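Tronthorpe workshop releases free plans for hand-held gripper built at home

TRONTHORPE, August - Members of the Plarkance shared workshop have finished the second version of their hand-held gripper, and from this month anyone can download the plans and build one.

The Farkow is a two-fingered tool that you hold and squeeze yourself. It has no motor. A person uses it to pick things up in the way a robot arm would, and the recordings made along the way can later be used to teach an arm the same job. Plarkance started on it last winter, when several members wanted to try robot learning at home and found that an arm was well beyond what they could spend.

Version two is a big step on from the first! The fingers now turn on metal pins in place of the old plastic pegs, which wore loose after a few evenings of use. The soft pads slide off for washing, and a worn pad can be swapped in under a minute with no tools. The hand grip has been made shorter too, after members with smaller hands found the first one a stretch.

All the printed parts fit on an ordinary hobby printer and take roughly 20 hours to print. After that comes an evening of sanding, pressing in pins and (for most of us) dropping at least one of them on the floor. The parts list runs to 28 items, nearly all of them sold in any good hardware shop, and the printed guide has been rewritten from scratch by people who had never built one before.

Testing has moved out of the workshop and into members' own homes, on dining tables and kitchen worktops with whatever is in the fruit bowl. Fruit and veg are a lovely test for a gripper. An onion has a dry stem that catches on the pads, a mandarin gives a little when squeezed, and a water chestnut is small, hard and shiny and will shoot across the room if you pinch it badly. So far the group has logged 2,997 separate pick-ups, and every one of them is going into the free download, the fumbles included.

"We wanted something you could put together at the kitchen table and use on the same table that night," the workshop said. "People have sent us changes we would never have thought of, and several of them are in this version."

Plarkance will run build evenings at its Westerberg Road unit through the autumn, starting at 7pm. There are 60 places in all, and newcomers are very welcome - no soldering or coding needed. Bring a small file if you have one.

Plans, the parts list and the build guide can be picked up on a memory stick at the unit or downloaded from the Plarkance website.

ENDS
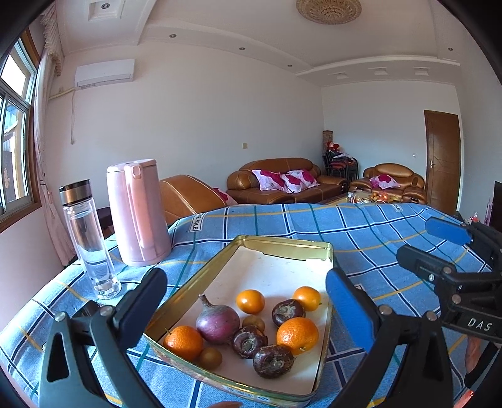
Table-top work with the grippers in a living room: an onion, mandarins and water chestnuts in a lined metal tray.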